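Flaswood Robotics Club
Minutes of the regular meeting, May

Chair: Nisreen Bitar
Minutes: Najwa Obeidat
Present: members of the arm group and the software group, two guests from the first-year course
Start: 4:10 pm, in the lab

1. Minutes of the last meeting

The minutes were read and accepted with one correction. The name of the regional competition is Nuvstead Challenge and not Nuvstead Cup. Najwa will correct this also on the club page.

2. Budget

Nisreen reported that the club has 840 dollars left for this school year. The entry fee for Nuvstead is already paid and is not part of this sum. The software group asked for a second computer. After a discussion it was decided to wait with this until the fall, and to spend first on spare fingers for the gripper and on a longer emergency stop cable. The request was put on the list for the first meeting of the new school year.

3. Report of the arm group

The task for the competition is called "Clear the Table." The arm must pick up bowls of different sizes and stack them, the large ones first. The judges will put the bowls in new positions for every round, so the program cannot depend on fixed places.

The group is practicing now with the bowls on the green cloth. Najwa explained that the cloth was chosen for two reasons: the bowls do not slide so easily, and it does not shine under the lamps. The bowls themselves still give reflections in the middle, and the program sometimes takes the reflection for a separate small object. Also the lime-green bowls are harder to separate from the cloth than the blue and orange ones.
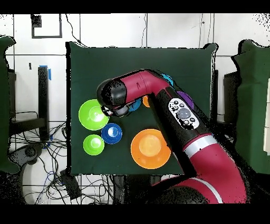

Practice for "Clear the Table": the gripper near the rim of the large lime-green bowl.

In the last series the group made 79 attempts to take one bowl by the rim, and 38 of them were good. Almost all of the bad attempts were with the small bowls, where the fingers come down too far to the outside. With the large bowls the main problem is different — the grip is correct, but the bowl turns when it is lifted.

One of the guests asked why the arm does not take the bowls from the inside. Najwa answered that this was tried in the winter, and that it works with one bowl but not with a stack.

There was also the question of bowls which are hidden under the arm. When the arm reaches across the table, the camera loses a part of them. The software group proposed to save the positions before the arm moves, and to look again only after it returned to the start position. Nisreen finds this too slow for the competition, where each round has four minutes. It was agreed to test both ways and to compare the times at the next meeting.

4. Safety and order in the lab

Nisreen reminded all members that nobody stands next to the table when the arm is powered. The cables on the floor must be put together and fixed with tape before the open house. The arm group will do this.

5. Open house

The club will show the arm to parents and new students. The Sleiman room was offered, but it is too small for the table and the stands, so the demonstration stays in the lab. The software group prepares a short version of the task with only the large bowls. Members who can help at the door should write to Najwa.

6. Other matters

The Clitside school club has asked if they may visit a practice. Accepted, date to be agreed by e-mail.

The key to the tool cabinet is missing again. Whoever has it is asked to bring it back to Nisreen.

End of the meeting: 5:25 pm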